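Parish Notices Collection, Portela and Warik

Version 2

What it contains

The collection has 300 death notices, memorial notices and short obituaries which were printed in the parish bulletins of Portela and Warik. Each notice was typed by hand from the paper copy and saved as one plain text file. A table called notices.csv gives the title of the bulletin, the page, the language of the notice and the kind of notice.

It was prepared by Luana Honorato and Ismael Sampaio for people who study family history, and also for those who are interested in how communities write about their dead.

Columns in the table

id: number of the notice, the same as the file name
parish: Portela or Warik
kind: death, memorial (anniversary) or thanks from the family
lang: language of the notice
relatives: names of relatives as printed, separated with a semicolon
place_burial: left blank if the notice does not say it
remarks: our own notes

How we typed the text

We kept the spelling of the bulletin, also when it is clearly a mistake. A surname may be written in two ways inside the same notice, and in this case both forms stay in the text and the remarks column says "two forms". Words divided at the end of a line were joined again. Prayers printed under a notice were kept only if they belong to it and not to the page in general.

When a word could not be read we put three question marks. Nearly 30 notices have at least one such place, most of them from the Warik bulletins of November, where the ink has gone through the paper.

Ages are given as printed. Please do not calculate a year of birth from them without checking, as some families counted the year already begun.

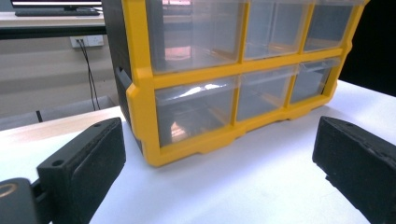 Thanks from the family were the hardest to sort. Often they name the deceased only as "our dear mother", and we had to look for the death notice in an earlier bulletin. If we did not find it, the relatives column is filled but the notice stands alone.

Privacy

Street addresses and telephone numbers were taken out. If you are a relative and wish a notice to be removed, write to the parish office in Portela and give the id. We remove it in the next version.

Changes since version 1

Added the memorial notices from Warik.
Corrected the parish for the notices of the Skakoleo chapel, which belongs to Portela.
The column "place" is now "place_burial".

Last changed 24 January 2020, L. H.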